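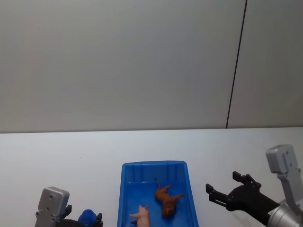
I have been trying to write letters again, the paper kind, with a stamp, and it has been slower going than I expected. My aunt, Štefánia Slanina, wrote to me all through college, and when she moved to the little apartment in Nadavano I promised I'd write back properly for once. That was in March. It took me until the first warm weekend to sit down and do it, and most of what held me up was that I had no spot for it. I'd start at the kitchen counter, somebody would need the counter, and the half-finished page would go into a drawer with the takeout menus. So I finally gave the whole business a home, which comes down to a white table against a pale grey wall and a bright blue plastic tray with sloping sides. Letters waiting for an answer go in the tray. I love that blue! It's so loud against all that white and grey that I can't walk past without remembering I owe someone a page.

The first letter was terrible, by the way. I hadn't written more than a grocery list by hand in years, and my fingers cramped up before I'd gotten through the weather. I kept wanting to go back and move a sentence (you can't, of course, you just have to draw an arrow and hope) and I spent a whole paragraph apologizing for my handwriting, which then got worse. But I mailed it. My aunt wrote back within the week, 3 pages on both sides, all about the neighbor's tomatoes and a bus driver who sings, and she didn't mention my handwriting at all until the very end, where she said it looked just like my grandfather's. I read that bit over several times standing in the hallway with my coat on.

What I'd forgotten is how different the news is in a letter. On the phone we cover the big things, who is sick and who is getting married, and then we say we should talk more often. In a letter she'll tell me that she tried putting caraway in the potato soup and didn't care for it. She'll tell me what she can hear from the window while she's writing. I've started doing the same, and I find I notice more during the day because I'm saving things up for her. Last week it was a boy on our street teaching his little sister to whistle. She couldn't do it, and she was furious, and I thought, well, that's going in the letter.

A few people have asked about supplies, so let me say that I am the wrong person to ask, but I'll tell you what I use anyway. The paper is a plain cream pad from Binwood, the stationery shop by the post office, and it takes ink nicely without bleeding through. The pen was a birthday present and I've already lost the cap. I did try an app called Clurker that sends you a reminder when you haven't written to someone in a while, and it's a perfectly nice app, but I found myself swiping the reminders away with everything else. I swiped one away while I was on hold with the dentist and didn't think of it again for 2 weeks.

I've added a couple of pen pals since then. One is my old roommate, who moved out west and writes the way she talks, with no periods. The other is Mrs. Yousafzai, who taught me in fourth grade and is now 84, and who found my address through my mother. She still has beautiful penmanship, the kind that leans a little and never wobbles. She sent me a list of the books she has read since she retired, numbered, and she was up to 347 when she mailed it. I've read maybe a handful of them. She marked the ones she thinks I'd like with a small star and I'm working my way through those, slowly, with a library card I had to renew because I'd let that go too.

If you've been meaning to write to someone, I'd say keep the first one short. One side of one page is plenty. Tell them what you had for lunch and what the dog did. Don't save it for when you have something important to say, or it'll sit there until Christmas. And put a stamp on the envelope before you start writing, which was my aunt's advice, and I pass it along because it has gotten me to the mailbox more than once.

I owe Mrs. Yousafzai a reply about the second starred book, which I didn't like nearly as much as she did, and I'm still working out how to tell her.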